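Bendthorpe Community Help — Computers and Office Equipment

Replacing the processor in an older Dell tower: what should be checked first?
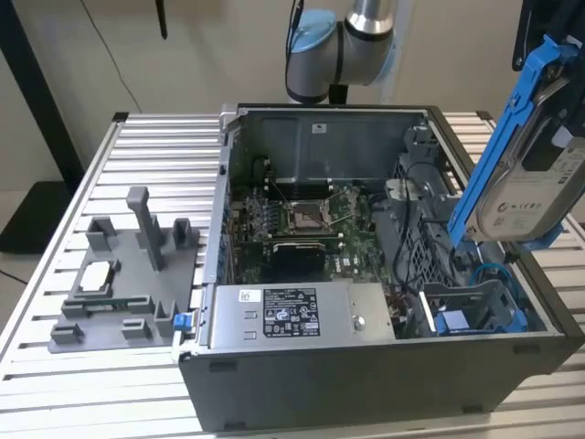 Details of the enquiry

Posted by Narnar Office, Oct 24, 2019

Our office is returning a Dell desktop tower to use for record keeping. The side panel has been removed and the case laid on its side. The CPU socket is empty and its lever is raised. A replacement processor has been ordered from Prodville and is due shortly. Members are asked to advise on the following points. May the work be carried out with the power supply left in place? Should the drive cage be taken out beforehand? The person carrying out the work has fitted memory before, but never a processor.

Replies

Zubaida Janjua

The power supply may remain where it is, provided that the mains lead has been disconnected. Press the power button once after unplugging, and touch bare metal on the case before handling the processor.

Please confirm that the processor is on the list of supported models for that particular board. A matching socket is not sufficient, as an older board may also require a BIOS update, and this cannot be carried out until a working processor is fitted.

Inspect the socket under a good light. Any bent contact should be dealt with before proceeding. Hold the processor by its edges, align the notches or corner mark, and lower it straight down — it must not be pressed or slid into position. Close the retention frame and then the lever. Some resistance at the lever is normal.

The drive cage need only come out if it obstructs your hands or the heatsink. Should you remove it, note where each cable was connected.

Qureshi Repairs

Agreed with the above. Fresh thermal paste is required, a small amount in the centre. Tighten the heatsink screws a little at a time in diagonal order, and reconnect the fan before switching on. We charge 18 pounds for fitting if the office would prefer not to attempt it.

Bendthorpe Member 644

Ours was the same and we bought a new one in September.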